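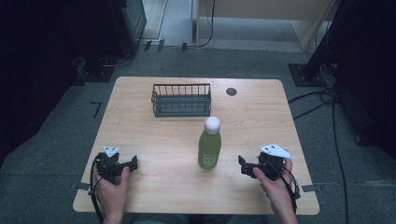
Green bottle and wire basket on a wooden table.

Home | Manuals | Engine Care | Parts | Contact

June

Section 2: First Oil Change on the Kunov Inboard Diesel
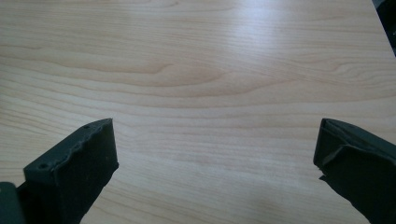

Ewan Fairweather
Technical writer, Brarnari Marine

Your first oil change comes up at 100 hours, and it's a great way to get to know your Kunov! Everything you need to reach is on the front of the block, so you won't be lying across the shaft with a flashlight in your teeth (I did that for years on older engines). Later changes follow the table in Section 9.

1. Run the engine at the dock until the temperature gauge settles, then shut it down and turn off the battery switch.

2. Wait ten minutes. Warm oil pumps out beautifully, and cold oil takes forever.

CAUTION: The exhaust elbow stays hot long after shutdown. Keep sleeves and hoses off it.

3. Pull the dipstick and feed the pump tube down until it touches bottom. Pump until you hear air.

4. Place a rag under the filter and unscrew it counterclockwise. Check that the old gasket came off with it.

5. Wipe a little fresh oil on the new gasket. Spin the filter on until it touches, then give it three-quarters of a turn by hand.

6. Add oil to the lower dipstick mark, wait, and top up slowly to the upper mark.

7. Start the engine and let it idle. The pressure light should go out within a few seconds. If it stays on, stop right away and see Section 6.

NOTE: Hold off on anything over 2000 rpm until you've looked for drips at the filter.

8. Shut down, check the level again and write the hours in your log.

Engines with the Zornow remote filter kit: fill the filter halfway before step 5. Thanks to Aurelia Lungu at the Kincaid yard for that tip, it saves so much cranking!

Next: Section 3, Raw Water Strainer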